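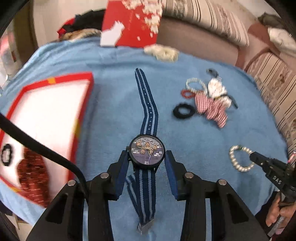 투자심의 회의록 (11월, 월요일 오전 10시)

안건 1. Kustodex 후속 투자 참여 여부
안건 2. Tarkano의 Nutier 인수 제안 관련 입장 정리

1. Kustodex 후속 투자
- 회사 측 자료에 따르면 유료 고객사는 2,933곳이다. 무료 체험 계정이 섞여 있는지 자료만으로는 알 수 없다는 지적이 나왔다. 지난 분기 자료에는 '활성 고객'으로 적혀 있던 항목이 이번에는 '유료 고객'으로 바뀌었는데 설명이 없다.
- 회사가 희망하는 조달액은 300억 원 초과. 동남아 진출 비용이 대부분이라고 하나 국가별 예산표가 첨부되지 않았다. "인도네시아 다음은 베트남"이라는 문장 하나로 심의를 할 수는 없다는 의견.
- 찬성 측은 경쟁사 Wubshet이 먼저 자금을 확보하면 기회를 놓친다고 주장. 이에 대해 Wubshet의 조달설은 작년에도 돌았고 공시된 것이 없다는 반론이 있었다. 남이 산다는 소문은 검토 근거로 기록하지 않기로 함.
- 결정: 보류. 고객 구분 기준과 해지율 원자료를 받은 뒤 재상정.

2. Tarkano의 Nutier 인수 제안
- 우리 지분은 13퍼센트. 제안 대가의 절반 이상이 Tarkano 비상장 주식이다. 주당 평가액은 Tarkano가 직접 산정한 값이며 외부 평가서가 없다.
- '아시아 최대 물류 소프트웨어 연합'이라는 표현이 제안서에 반복되나 무엇을 기준으로 최대인지 나와 있지 않음. 두 회사 제품의 통합 일정도 빠져 있다.
- 현금 비중을 높여 달라고 요구하자는 데는 이견 없음. 상대가 응할지에 대해서는 회의적인 의견이 많았다.
- 결정: 외부 평가서 제출 전까지 동의서에 서명하지 않는다. 법무 쪽에서 동반매도 조항을 다시 확인할 것.

3. 기타
- 시장 동향 보고는 언론 보도 요약에 그쳤다. 다음부터는 보도자료 인용과 직접 확인한 내용을 나누어 적을 것.
- 발표 자료는 회의 전날 오후 6시까지 공유. 이번에도 당일 아침에 올라왔다.
- 재상정 안건 2건은 다음 회의에서 다룬다. 오전 11시 40분 종료.

이 사이트는 이용 환경 개선을 위해 쿠키를 사용합니다. 계속 이용하시면 쿠키 사용에 동의하는 것으로 간주됩니다. 동의 | 설정 변경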